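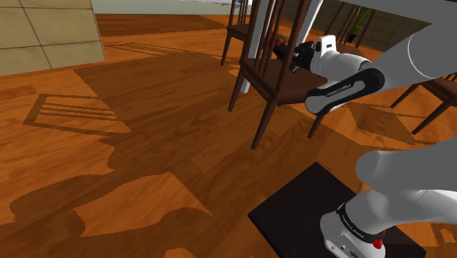

Heat in July, and what it does to the walk home

Search this blog... Go

The overnight low in Drarton stayed high all last week. The daytime peak gets the attention, but the low is the number that decides how a street behaves at 7 a.m. Brick and asphalt that haven't shed their heat by dawn start the next day warm, and people plan around it whether they read a forecast or not.

I walk the same route every weekday, from the Lamont Street bus stop to the river and back. In spring the foot traffic splits evenly between the two sidewalks. By Tuesday most of it had moved to the east side in the afternoon, where the buildings are tall enough to shade the curb. The west side was left to delivery carts and one man with an umbrella.

Pace changes too. People slow down on the open blocks and speed up at the crossings, then bunch under the awning outside Horari, the shoe repair place. The awning is shallow and faces the wrong way for late sun. They stand there anyway until the signal changes.

Humidity matters more than I used to allow for. A dry afternoon with a breeze off the water is tolerable at temperatures that would be miserable on a still, damp one. I keep a cheap hygrometer on the kitchen sill and it reads high - the sink is right below it - so I compare it with the one Rhona Laing has on her back porch three blocks over. Hers is in full shade and I trust it more.

The wind turned on the last evening of the hot spell. There was no storm, only a line of low cloud from the north and a drop in temperature I could feel between one corner and the next. Windows went up along Lamont Street before dark. The next morning both sidewalks were in use again and the line at the Drostero coffee window had moved back into the sun.

Rhona says her tomatoes dropped their blossoms during the warm nights. She expects new ones if the lows stay down through the end of the month.

4 comments
Shared 3 times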